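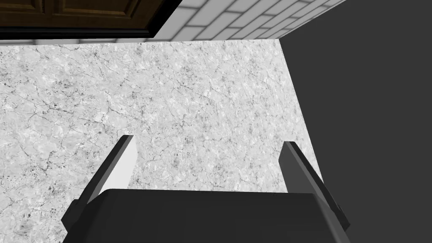
Drisunden 문 하부 자동 밀폐재 (매립형)

제조: Vemlow
국내 공급: Chukwu
문서 개정: 2020년 2월 20일

제품 개요

Drisunden은 여닫이문 하단에 홈을 파서 매립하는 자동 하강식 밀폐재이다. 문이 닫힐 때 경첩 쪽으로 돌출된 누름봉이 문틀에 닿아 눌리고, 내부의 판스프링이 휘면서 실리콘 날개를 바닥으로 내린다. 문이 열리면 누름봉이 복귀하고 날개는 케이스 안으로 들어간다. 전원과 배선은 사용하지 않는다.

문턱이 없는 실내문의 하부 틈에서 생기는 음 누설, 외풍, 빛 샘, 냄새 이동을 줄이는 용도로 설계되었다. 침실, 서재, 회의실, 상담실, 음악 연습실의 목재문에 주로 적용한다. 방화문 및 피난 경로의 문에 적용하려면 해당 문 세트의 인정 내용을 먼저 확인해야 한다. 본 제품 단독으로는 어떠한 방화 등급도 부여되지 않는다.

날개가 바닥에 닿는 시점은 문이 거의 닫힌 마지막 구간이다. 문을 여닫는 동안에는 바닥을 쓸지 않으므로 타일, 원목, 비닐 바닥재 모두에 사용할 수 있다. 장모 카펫은 날개가 균일하게 밀착되지 않아 적용 대상에서 제외한다.

주요 사양

형식: 매립형, 단측 누름
케이스 재질: 압출 알루미늄, 양극산화 처리
날개 재질: 실리콘 고무, 이중 립
작동부: 스테인리스 판스프링, 황동 누름봉
케이스 단면: 폭 13 mm, 높이 30 mm
공급 길이: 630, 730, 830, 930, 1,030 mm
절단 가능 길이: 누름봉 반대쪽에서 최대 100 mm
날개 최대 하강량: 14 mm
권장 하부 틈: 4~10 mm
누름봉 조정 범위: 8 mm
사용 온도: -15~60 ℃
문짝 최소 두께: 35 mm
점검 주기: 개폐 3,000회
색상: 무광 은색, 날개는 회색
보증 기간: 출고일로부터 2년

구성품

본체 1개, 고정 브래킷 2개, 접시머리 나사, 문틀 보호판 1개, 날개 교정용 육각 렌치, 설치 설명서. 보호판은 연질 목재 문틀에 누름봉 자국이 생기는 것을 막는 부품이며, 금속 문틀에서는 생략할 수 있다.

품번 안내

품번은 제품 계열, 공급 길이, 날개 종류의 순서로 표기한다. DR-830-S는 길이 830 mm의 표준 날개형, DR-830-H는 같은 길이의 경질 날개형이다. 경질 날개는 줄눈이 깊지 않은 평활한 바닥에만 사용한다. 줄눈이 있는 타일 바닥, 이음매가 있는 마루에는 표준 날개를 선정한다. 두 날개는 케이스가 동일하므로 설치 후에도 교체할 수 있다.

문 폭이 공급 길이의 중간에 해당하면 한 단계 긴 제품을 주문하여 절단한다. 예를 들어 문 폭이 870 mm이면 DR-930을 사용한다. 짧은 제품을 넣고 남은 구간을 실란트로 메우는 방식은 권장하지 않는다.

적용 전 확인 사항

바닥의 평탄도를 먼저 측정한다. 문이 닫힌 위치에서 문짝 폭 전체에 곧은자를 대고, 가장 낮은 지점과 가장 높은 지점의 차이가 2 mm 이하여야 표준 설정으로 밀착된다. 차이가 그보다 크고 한 방향으로만 기울어진 경우에는 브래킷 높이를 좌우로 달리하여 보정한다. 중앙이 꺼진 바닥은 브래킷으로 보정되지 않는다.

문짝의 하부 구조도 확인한다. 원목문과 집성재 심재문은 대부분 홈 가공이 가능하다. 허니콤 심재를 사용한 문은 하부 가로대의 높이가 최소 55 mm 이상이어야 하며, 그보다 낮으면 홈을 판 뒤 표면판이 벌어질 수 있다. 장식 몰딩이 있는 패널문은 몰딩의 깊이와 하부 가로대의 실제 두께를 따로 잰다. 패널의 오목한 부분이 문짝 하단 가까이까지 내려온 제품은 홈의 측벽이 얇아진다. 측벽은 양쪽 각각 10 mm 이상 남기는 것을 기준으로 한다.

경첩의 유격이 큰 문은 밀폐재를 달기 전에 경첩부터 교체하거나 조정한다. 문짝이 처진 상태에서 날개를 맞추면 손잡이 쪽이 과도하게 눌리고 경첩 쪽은 뜬다.
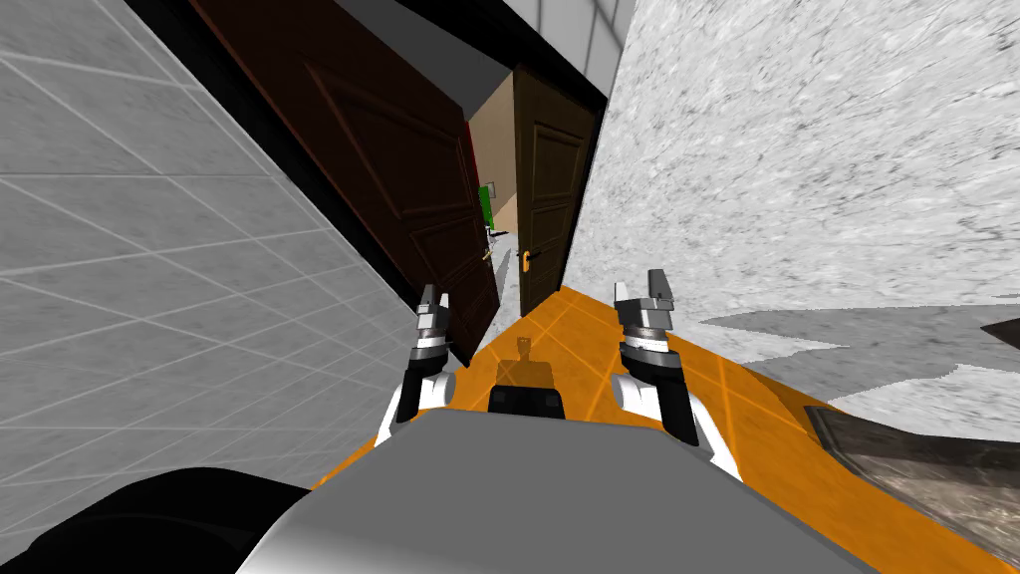 양쪽으로 열리는 문의 경우 문짝마다 한 개씩 설치한다. 두 문짝이 만나는 중앙부는 본 제품의 범위가 아니며 별도의 수직 밀폐재가 필요하다. 먼저 닫히는 문짝과 나중에 닫히는 문짝의 누름봉은 모두 경첩 쪽에 둔다. 자유 경첩을 사용하여 안팎으로 모두 열리는 문에는 누름봉이 닿을 문틀 면이 없으므로 적용할 수 없다. 미닫이문용은 별도 계열이며 이 페이지에서는 다루지 않는다.

홈 가공

1. 문짝을 경첩에서 분리하여 작업대에 세로로 고정한다.
2. 문짝 하단의 두께 중심선을 표시한다.
3. 폭 13.5 mm, 깊이 31 mm의 홈을 전체 폭에 걸쳐 가공한다. 루터를 사용할 때는 한 번에 8 mm 이상 깎지 않는다.
4. 홈 내부의 톱밥을 제거하고, 노출된 목재 면에 도료 또는 목재용 실러를 바른다.
5. 실러가 완전히 마른 뒤 본체를 가조립하여 걸림이 없는지 확인한다.

홈이 깊어지면 날개의 유효 하강량이 그만큼 줄어든다. 하부 틈이 8 mm를 넘는 문에서는 홈 깊이의 오차를 1 mm 이내로 관리한다.

본체 절단

케이스에서 날개를 먼저 당겨 빼고, 누름봉 반대쪽을 금속용 톱으로 직각 절단한다. 절단면의 거스러미는 줄로 제거한다. 날개는 케이스보다 양쪽으로 1 mm씩 길게 남겨 문틀과 닿도록 한다. 내부 연결봉의 고정 핀이 절단 범위에 들어가면 제품을 사용할 수 없다. 절단 가능 구간은 케이스 상면에 눈금으로 표시되어 있다.

고정 및 조정

1. 누름봉이 경첩 쪽을 향하도록 본체를 홈에 넣는다.
2. 양 끝의 브래킷을 문짝 측면에 나사로 고정한다. 나사 구멍은 반드시 미리 뚫는다.
3. 문짝을 다시 걸고, 문을 천천히 닫아 누름봉이 닿는 위치를 문틀에 표시한다.
4. 표시한 위치에 보호판을 붙인다.
5. 육각 렌치로 누름봉을 시계 반대 방향으로 돌려 돌출량을 늘린다. 반 바퀴씩 돌리면서 날개의 접촉을 확인한다.
6. 문을 닫은 상태에서 복사지 한 장을 날개 밑에 끼워 당긴다. 전 구간에서 가벼운 저항이 느껴지면 조정이 끝난 것이다.

종이가 찢어질 정도의 저항은 과조정이다. 날개의 수명이 짧아지고, 문이 걸쇠까지 완전히 닫히지 않는 원인이 된다. 문 손잡이의 걸쇠가 들어가는 소리가 나지 않으면 누름봉을 한 바퀴 되돌린 뒤 다시 시험한다.

레버형 손잡이가 달린 문은 손잡이 축의 처짐이 없는지도 함께 본다. 걸쇠의 돌출이 불완전하면 판스프링의 반발력 때문에 문이 서서히 열릴 수 있다. Drisunden 표준형이 문을 밀어내는 힘은 최대 조정 상태에서 18 N이다.

차음 성능에 대하여

문 전체의 차음은 문짝의 면밀도, 문틀 둘레의 개스킷, 하부 밀폐의 세 부분이 함께 결정한다. 하부 틈만 막은 경우의 개선량은 문마다 다르다. 둘레 개스킷이 없는 문에서는 상부와 측면의 누설이 남으므로 하부 밀폐재의 효과가 작게 나타난다. 반대로 둘레가 이미 밀폐된 무거운 문에서는 하부 틈이 가장 큰 누설 경로인 경우가 많다.

설치 전에 누설 위치를 확인하려면 밝은 방과 어두운 방 사이에서 문을 닫고 빛이 새는 지점을 살핀다. 빛이 보이는 곳은 공기가 통하는 곳이다. 자물쇠 구멍과 경첩 사이의 틈도 같은 방법으로 점검한다.

환기를 문 하부 틈에 의존하는 방에는 설치 전에 대체 급기 경로를 마련해야 한다. 욕실, 연소 기구가 있는 방, 배기 팬만 있는 창고가 이에 해당한다.

함께 사용하는 부품

Sastow 둘레 개스킷: 문틀 홈 삽입형. 폭 4 mm 홈에 맞는다. 실리콘과 열가소성 탄성체 두 가지가 있다.
Sastow 보호판 보강형: 누름봉 접촉면이 약한 MDF 문틀에 사용한다. 구성품에 포함된 보호판을 대체한다.
Drisunden 교체용 날개: 표준형, 경질형. 1,050 mm 길이로 공급되며 가위로 절단한다. 한 줄의 중량은 154 g이다.

유지 관리

개폐 3,000회마다 누름봉의 복귀 상태와 브래킷 나사의 풀림을 점검한다. 날개는 물을 적신 천으로 닦고, 마른 천으로 물기를 제거한다. 유기 용제와 석유계 윤활제는 사용하지 않는다. 누름봉의 움직임이 둔해지면 실리콘계 건식 윤활제를 소량 도포한다.

날개에 모래나 반려동물의 털이 붙으면 밀착이 불균일해지고 닫을 때 긁는 소리가 난다. 바닥에 왁스를 새로 칠한 경우 완전히 굳을 때까지 문을 열어 둔다.

날개 교체 시에는 문짝을 분리할 필요가 없다. 문을 90도로 열고 손잡이 쪽 끝의 고정 클립을 뺀 다음, 날개를 옆으로 당겨 빼낸다. 새 날개는 비눗물을 얇게 묻혀 밀어 넣는다.

고장 증상과 조치

날개가 내려오지 않음: 누름봉이 문틀에 닿는지 확인하고 돌출량을 늘린다.
날개가 한쪽만 닿음: 브래킷 높이와 문짝의 처짐을 확인한다.
문을 열 때 바닥이 긁힘: 날개의 이물질을 제거한다. 증상이 계속되면 판스프링의 변형을 의심한다.
닫을 때 삐걱거림: 보호판의 위치가 어긋났는지 본다. 누름봉 끝에 건식 윤활제를 도포한다.
걸쇠가 걸리지 않음: 누름봉을 반 바퀴씩 되돌린다.

사용자 문의 및 의견
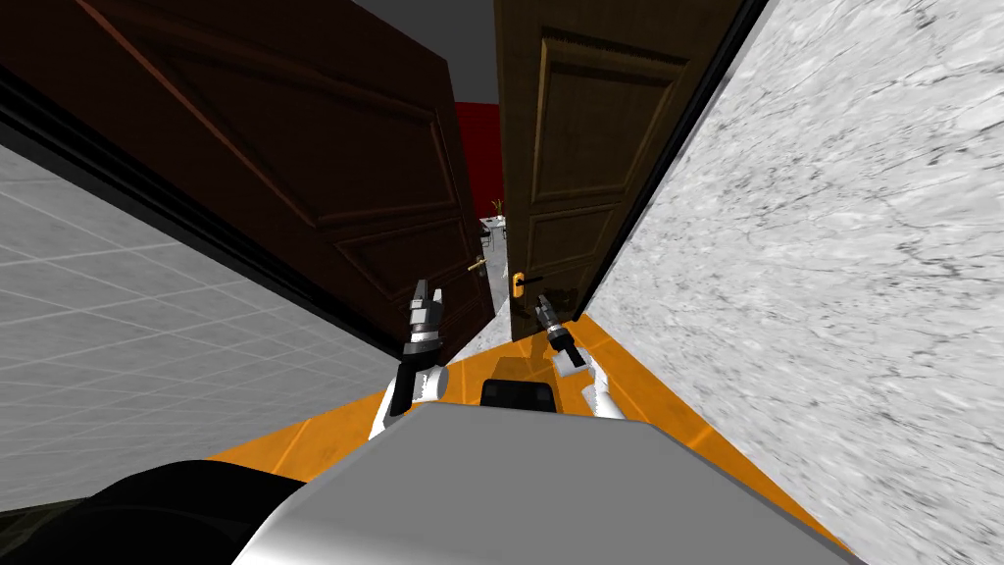

복도 쪽 목재문 두 짝에 DR-830-S를 달았습니다. 한쪽은 종이 시험까지 바로 통과했는데, 다른 쪽은 손잡이 쪽 끝만 종이가 헐겁게 빠집니다. 누름봉을 더 빼면 그쪽도 닿기는 하지만 이번에는 걸쇠가 뻑뻑합니다. 브래킷 높이를 바꿔야 하는지, 날개를 경질로 바꾸면 해결되는지 알고 싶습니다. 바닥은 타일이고 문 밑으로 줄눈이 하나 지나갑니다.

공급사 답변: 경질 날개로의 교체는 권장하지 않습니다. 줄눈 위치에서 누설이 늘어납니다. 누름봉은 종전 위치로 되돌리고, 손잡이 쪽 브래킷의 나사를 풀어 본체 끝을 1 mm 내린 뒤 다시 고정하십시오. 브래킷의 구멍이 세로로 길게 가공되어 있어 문짝에 새 구멍을 뚫지 않아도 됩니다. 조정 후에도 같은 위치가 뜨면 곧은자로 바닥을 재어 결과를 보내 주십시오.

두께 33 mm짜리 문에 매립할 수 있습니까? 측벽을 계산해 보니 한쪽이 9.75 mm 정도 남습니다.

공급사 답변: 최소 두께 35 mm에 미달하므로 매립형은 적용할 수 없습니다. 표면 부착형을 검토하십시오.

주문 및 납기

표준 길이는 Chukwu 창고에서 재고로 출고한다. 분체 도장 색상은 주문 생산이며, 5월 이후 접수분부터 최소 수량이 적용된다. 절단 가공을 의뢰할 때는 문짝의 실제 폭, 두께, 하부 틈, 여는 방향을 주문서에 기재한다. 여는 방향은 경첩이 보이는 쪽에서 본 기준으로 적는다.

절단된 제품은 교환과 반품이 되지 않는다. 설치 흔적이 없는 표준 길이 제품은 수령 후 14일 이내에 반품할 수 있으며 왕복 운임은 구매자가 부담한다.

보증은 판스프링, 누름봉, 케이스에 적용되고 날개는 소모품으로 분류한다. 지정 범위를 넘는 절단, 용제에 의한 손상, 바닥 평탄도 기준을 벗어난 설치는 보증에서 제외된다. 보증을 신청할 때는 케이스 상면의 제조 번호가 필요하므로 매립 전에 번호를 옮겨 적어 둔다.

관련 자료

Drisunden 설치 설명서
홈 가공 치수도
날개 교체 안내
Sastow 둘레 개스킷 선정표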